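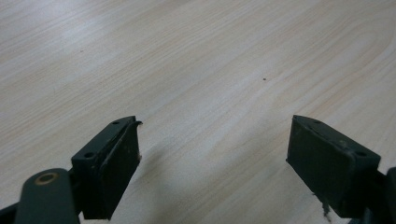
Chapter 2
Mite Counts and What They Can Bear

Most beekeepers come to mite counting late, after losing a colony, and then trust the first number they get far more than it deserves. A varroa mite is reddish brown, oval and a little wider than a pinhead, and on a sticky board it lies among wax crumbs, pollen, bits of leg and whatever the wind brought in. Look at the two dark specks on the pale wood of the tabletop, one of them fainter than the other, and try to say what either one is. I can't. A beginner squinting at a bottom board at 7 in the evening is asked to make that call dozens of times over, and the total goes into a notebook as though it had been read off a scale.

This chapter deals with the three counts in common use: the natural drop, the sugar roll and the alcohol wash. You will learn how to do each one. You will also be asked, more often than you may like, what the result allows you to say.

2.1 A number from Arruda

Custódio Amaral kept 77 colonies outside the town of Arruda and wrote down everything. One July he slid boards under all of them, left the boards in for a day, and recorded a total of 1165 fallen mites. His neighbors were impressed. He split the total evenly in his head, got a figure near 15 per colony, and decided the yard was in fair shape.

Then he went back through his own sheets. One hive had dropped 276 mites. A good many had dropped none that he could find. The average described hardly any of the boxes he owned, and the colony in real trouble was standing next to others that needed nothing done that week. He treated the whole yard anyway, which may have been right, but the average had no business being the reason.

I bring up Amaral's sheets because they are better than most. He kept the hive numbers. Many yard records keep only the total, and once the separate counts are gone there is no getting them back.

2.2 What a drop count leaves out

A mite that falls has either died, lost its grip or been groomed off. A mite sealed under a capping with a pupa does none of these, and in summer a large share of the mites in a colony are under cappings. So a low drop can come from a clean colony. It can also come from a heavily infested one with a great deal of brood, or from a colony so shrunken that there are few bees left for mites to fall from. Ants will carry mites off a board too, and a board with too little grease on it lets the live ones walk away.

You will find tables that turn a daily drop into a total mite load by multiplying. Treat them with suspicion. The multiplier was worked out in some place, at some season, with some kind of bee, and the table seldom tells you which.

2.3 Washes, rolls and sellers

The wash is the best of the three, in my view, and it still has faults. Half a cup of bees is a sample from one frame. Take it from a brood frame and you will usually find more mites than if you take it from the honey super. Shake the jar for 20 seconds and your neighbor shakes his for a full minute, and the two results should not be set side by side. The sugar roll spares the bees, or most of them, and on a damp day the sugar clumps and the count comes out low.

Then there are the products. The Werex counting tray is sold with a printed grid and a promise of "lab-grade results at the hive." The grid is handy. I have seen nothing to back up the rest. The Mastden club lent its tray to several members and got several answers from the same board, mostly because people disagreed about what to call a mite. A class at Clomivholm later did the same exercise with hand lenses and did somewhat better, though by then they had been told what to look for.

Before you read on

Find an old mite record, your own or someone else's. Write down which method was used, where in the hive the bees came from, and how long the test ran. If any of these is missing, mark it as missing and leave the gap blank. Keep the sheet, as you will need it again in Section 2.6.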